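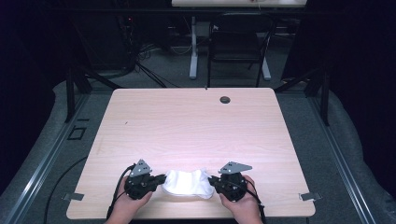
White Cloths, a Pale Table and a Lot of Folding

Jul 28, 2021

Hello again! I know I promised the garden pages next, but the linen has taken over and I'm going with it. If you've been reading since October you'll remember I bought a box of old white cloths from the house clearance in Galten, thinking there might be a dozen usable ones in there. There were 129 (yes, I counted, and yes, I had to sit down afterward). Napkins, tea towels, tray cloths, a few squares I still can't put a name to. I've been working through them ever since, and this page is the start of the gallery.

The white cloth on the table

It's a scrunched-up white one to begin with, all gray folds and shadows, pinched at the two ends with the middle sagging a little. I love white cloth at this stage! Once it's flat and square in a pile it could be any old cloth, but bunched up like this you get all those soft little valleys. The tabletop is that pale wood-grain kind with a touch of pinkish beige in it, and I think it makes the white look even whiter. I tried white on a dark table years ago and it looked like a lost sock.

A few notes for those of you who wrote in

Several of you asked how I get from crumpled to folded without ironing every last piece. I hardly iron at all now. I take a corner in each hand, give it one good snap, lay it down and smooth from the middle out to the edges with the flat of my hand. Then in half, in half again, and on to the pile. If it's a stubborn one I spritz it with plain water and leave it under a heavy book overnight (my old Griltton catalog is perfect, it weighs a ton and I'll never order from it again).

Anything with a lace edge gets rolled. I've had too many sharp creases right through the pretty part, and they never quite come out.

For yellow marks I soak in warm water with a scoop of Ninus, the powder in the plain tub, and change the water 2 times. It won't shift rust. I have one tray cloth with a rust spot the size of a pea and I've made my peace with it.

Clear the table completely before you start, too. I used to fold around the mail and the fruit bowl and then wonder why nothing came out square.

Where they're all going

I've kept 40 for myself, which my linen drawer is not happy about. The rest are heading to the Fung sale in bundles tied with cotton tape, sorted by size as best I can. Please don't email me to reserve any, I tried that last time and got into a terrible muddle with who wanted what!

The counter at the bottom of the page says 1,118 visits, so hello to all of you, including whoever keeps coming back for the tea towel page. More pictures once I've got through the tray cloths and found somewhere to put them.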